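Right then, several of you have been asking how we're getting on with the Great Equipment Budget, so put the kettle on, I'm going to do this as a thread and it will probably run longer than I mean it to.

1. The hands. I had the hand as one line on the spreadsheet and I was very pleased with how tidy it looked. It is now 3 lines: the hand itself, spare fingertips, and gloves. Gloves! I'd put them down under sundries with the tea bags. If you're pricing one of these up, ask what the fabric costs to replace and how many come in a pack, and do it before you've sent your total upstairs.
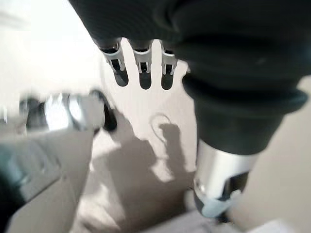 2. The furniture. We costed the robot down to the last bolt and forgot it would need something to work at. Medical carts aren't cheap, and the Ganari catalogue (bless them, it's a lovely catalogue) prices drawers, bins and side baskets all separately. I've gone for 2 carts in next year's plan, so that one can be restocked while the other's in use. Small things to go in the drawers came to 305 pounds, mostly little boxes and bottles, and I'd have guessed a third of that.

Reaching down into an open drawer is most of what we want it to do, so I've let the drawers decide a lot of the spending.

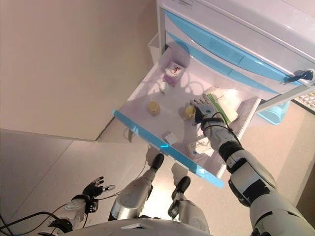
Loretta Achterberg: Did you look at leasing at all? We had a quote from Zikex and the monthly figure seemed fine until we saw that maintenance was extra.

3. Loretta, yes, we did, and we came unstuck in the very same place! Plernus would lease us the whole lot with servicing included, but only on a three-year term, and I can't promise anybody three years when our money gets settled every November. So we're buying, and I've put servicing on its own line where it can't be quietly nibbled at.

4. Cables, chargers and the odd connector. I allowed far too little last time round. Edeltraud Reinholz went through my sums and doubled that line without even sitting down, and I've left it doubled.
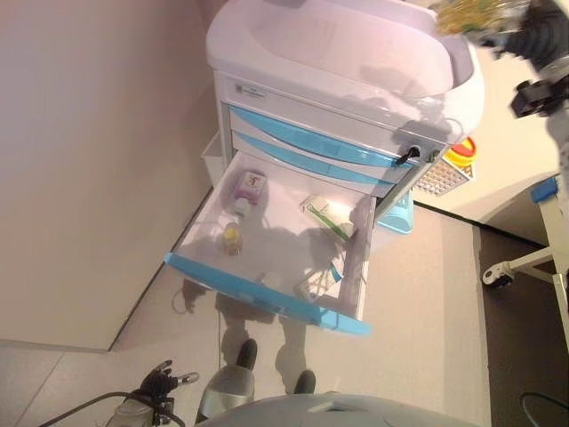 5. Hours. Please, please budget for people's time as well. I've put in 171 hours for setting up and resetting between runs — putting drawers back as they were, mostly — and I still think I've been a bit mean. The Joo software licence is per seat too, so count your seats first.

6. Still waiting on the delivery charge for the second cart. I'll add it to the thread when it comes, and if anyone has a good supplier for gloves in small quantities, do send them my way.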